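Skerkaton Classroom Set: The Salt Ledger
Young adult novel, grades 7 to 10
Item 2354

Product overview

The Salt Ledger is a young adult novel by Mirela Godoy, supplied by Skerkaton as a boxed classroom set. The narrator, Dirkley, is sixteen and keeps the accounts for her uncle's fish cannery on a northern island. When the cannery closes she finds that the books she was taught to keep don't match the books the bank was shown. She leaves on the supply boat with one ledger and spends a winter working in a harbor town where most people have a relative who lost a job.

The novel is written in first person, past tense. Chapters are short, most of them between six and ten pages, and each opens with one line from the ledger. The entries are dated by month only. They run in order until chapter 19, where the sequence goes back to the first March and the reader sees the same transactions with the missing figures restored.

Set contents

Student copies: 12, paperback, sewn binding
Teacher copy: 1, paperback, wide outer margins, line numbers every five lines
Teacher guide: 1, spiral bound
Reading log masters: 1 pad
Storage box: 1, with label window on the short side

Specifications

Pages, student edition: 362
Pages, teacher edition: 362 (pagination matches the student edition)
Text size: 11 point, ragged right
Paper: cream, uncoated
Cover: matte laminate
Chapters: 41
Parts: four
Translator: Auður Kragh
Reading range: grades 7 to 10
Weight of packed box: see shipping table at checkout

Edition notes

This is the second school edition. It replaces item 844, which is out of print. The changes are as follows.

The family tree has been moved from the back of the book to the page facing chapter 1. Teachers reported that students were not finding it.

Two ledger entries in part two carried the wrong month. Both are corrected. Anyone using first edition copies should change "May" to "March" at the head of chapters 14 and 15.

The afterword by Mikkel Vídalín has been dropped from the student copies and is now printed in the teacher guide. It discusses the ending in detail and was being read first.

The translation itself is unchanged apart from spelling. Place names keep their original accents. A pronunciation list is printed inside the back cover.

Using the set

The guide divides the book into eight reading blocks. Each block has a short summary, a vocabulary list, four discussion prompts, and one writing task. The blocks follow the plot and differ in length. Block 3 is the longest and covers the whole of the boat crossing and Dirkley's first weeks in lodgings. Classes that meet fewer than three times a week should split it after chapter 13.

Vocabulary is mostly commercial: creditor, surety, arrears, consignment. The guide defines each term as it is used in the story. No knowledge of bookkeeping is needed, although the writing task for block 5 asks students to draw up a one-page account of their own from the information in chapters 22 to 24. 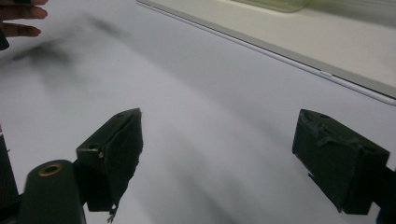

Can the first edition and the second edition be used in the same class?

Page numbers stay the same through the end of part three and then drift by two pages. Mixed classes should work from chapter numbers in part four.

Content information

The cannery closing is followed by a suicide attempt by a secondary character, Oddsson, in chapter 8. It takes place off the page and is reported in one paragraph. He survives and returns in part four. There is some drinking among adults and one fistfight. Language is mild. There is no sexual content. The guide lists page references for all of these passages.

The question of the uncle's guilt is left partly open. Dirkley blames him for most of the book, the island blames him for all of it, and the restored ledger supports neither view completely. Some students find this frustrating. Block 8 includes a structured debate for which either side can be argued from the text.

Comparable titles in the Skerkaton catalog

Tasteo, by Bjartur Lykkegaard. Same grade range. A boy leaves home after a ferry accident and works in a hotel kitchen. Shorter, present tense, with less demanding vocabulary. Suitable as an independent reading choice alongside The Salt Ledger.

The Lamp Tax, by Mogens Gunnlaugsson. Grades 9 to 12. A historical novel in letters. Pairs well on the subject of unreliable records, but the sentences are long and the setting needs some introduction.

Ordering

Sets are sold complete. Student copies can also be ordered singly to replace lost or damaged books, using the item number followed by S. The teacher guide is sold separately with the suffix G. The teacher copy is not sold separately.

School purchase orders are accepted. Orders received before 2 p.m. are packed the same day when the set is in stock. Unused sets may be returned in the original box within 30 days. Reading log masters may be copied for use within the purchasing school and may not be posted online.

Audio edition: in preparation, unabridged. Item number to be assigned.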